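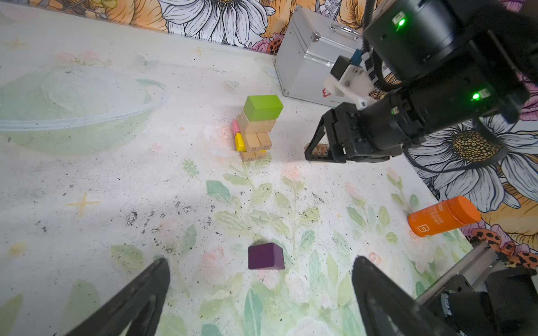

New filing cabinets, finally

Ok so quick one before I have to run out. The office chairs saga is over (see last month, not going through it again) and we're on to storage. Four drawers, lateral, gray. From Stanari. Violeta wanted the tall narrow ones, I wanted the low wide ones so the printer could sit on top. I won. Mostly.

Paid 2931 for the whole lot, with delivery. The Trivell quote was 2371, cheaper yes, but no locks, and locks extra, and then a "curbside only" line in tiny print. No thanks. Third floor here. Been there with the bookcase.

Delivery came at 8 in the morning, which they said it wouldn't. Bastien let them in, bless him, still had his bike helmet on. Two guys, very nice, took the old cabinets down to the lobby too, didn't even ask for extra. Tipped them.

Stuff I wish I'd measured: the drawers pulled all the way out. I did the footprint, did the height, did the doorway. Did not do the drawers. So the one by the window hits Kauko's desk if he's sitting back in his chair. Moved the desk 8 inches. Fine now. Kauko says its fine.

Keys. Every cabinet has its own key and they all look the same. Put a dab of nail polish on each one, matching dab inside the top drawer. Takes two minutes, do it before the keys get mixed up. I did it after.

Also the anti-tip thing is real, only one drawer opens at a time. Jeptoo thought hers was broken and pulled on it for a good while. Sorry Jeptoo.

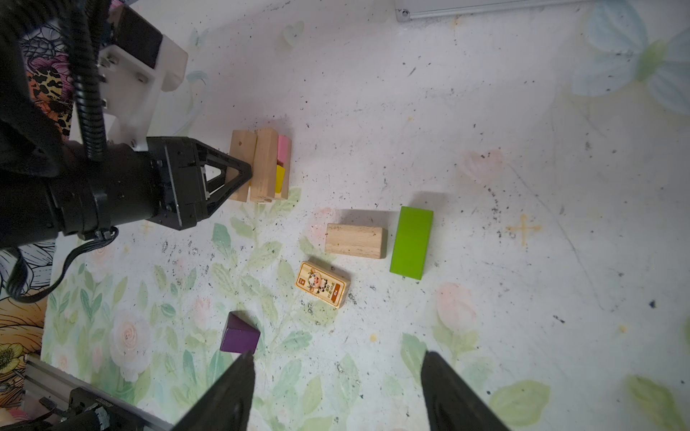
What's going in them

Client folders, the tax boxes, and the paper samples that have been living under the sink since January. Thats it. I'm trying not to keep manuals any more, you can get all of them online.

We need hanging rails for letter size, ours came set up for legal. Ordered a set from Henríquez, 37 dollars, should of been in the box if you ask me.

Next up is desk lamps. Ekrem has opinions. More when I get a minute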